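3.2 동의 문구는 누가 읽는가

솔직히 말하면 나는 이 절을 쓰기 전까지 개인정보 처리방침을 끝까지 읽어 본 적이 거의 없다. 그래서 이번에는 마음먹고 Ridska의 처리방침을 처음부터 끝까지 읽었다(커피를 두 잔이나 마셨다!). Ridska는 동네 상점의 포인트 적립을 대신해 주는 앱인데, 가입할 때 동의 항목이 8개 나오고 그중 필수는 3개다. 나머지는 선택이라고 적혀 있지만 '전체 동의' 단추가 워낙 크게 놓여 있어서, 나도 처음 가입할 때는 그냥 그걸 눌렀다.

내가 궁금했던 건 선택 항목에 동의한 사람들이 제3자 제공 조항을 기억하느냐 하는 점이었다. 설문에는 모두 652명이 답해 주었고, 문항은 Ratih Latuheru와 같이 다듬었다. 처음 문항은 "귀하는 제3자 제공에 동의하셨습니까?"였는데, Ratih가 이러면 다들 '모르겠다'를 고를 거라고 해서 결국 업체 이름을 직접 보여 주는 쪽으로 바꿨다. 예비 조사를 해 보니 정말 그랬다. Entili라는 이름을 보여 주자 "여기가 왜 내 전화번호를 갖고 있죠?"라고 되묻는 분이 꽤 있었다.
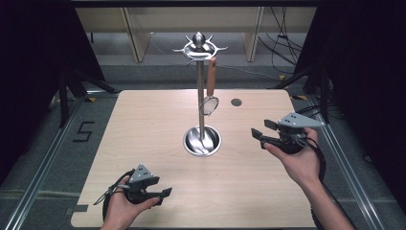 그림 2

물론 Entili가 정보를 받는 것 자체가 곧바로 위법은 아니다. 처리방침에는 제공받는 자, 목적, 보유 기간이 다 적혀 있다. 다만 그 목적이 '맞춤형 혜택 안내'라는 한 줄뿐이라, 구매 내역에서 뽑아낸 추정 정보(이를테면 자녀가 있을 것 같다거나 이사를 앞둔 것 같다거나)까지 넘어가는지는 문장만 봐서는 알 수가 없다. 나는 이 추정 정보가 제일 마음에 걸린다. 이용자가 직접 적어 낸 적이 없으니 열람을 청구할 생각조차 하기 어렵다.

비교 대상으로 고른 Jirnoser는 사정이 조금 달랐다. 이쪽은 1월에 방침을 고치면서 추정 정보를 별도 항목으로 뺐고, 철회 단추도 설정 첫 화면에 두었다. 그래도 철회한 뒤 이미 넘어간 정보가 어떻게 되는지는 적혀 있지 않아서 문의를 넣었는데, 2019년 11월 18일 현재까지 답을 받지 못했다. 답이 오면 부록에 덧붙일 생각이다. 설문 응답을 업체별로 나눈 결과는 다음 절에서 다룬다.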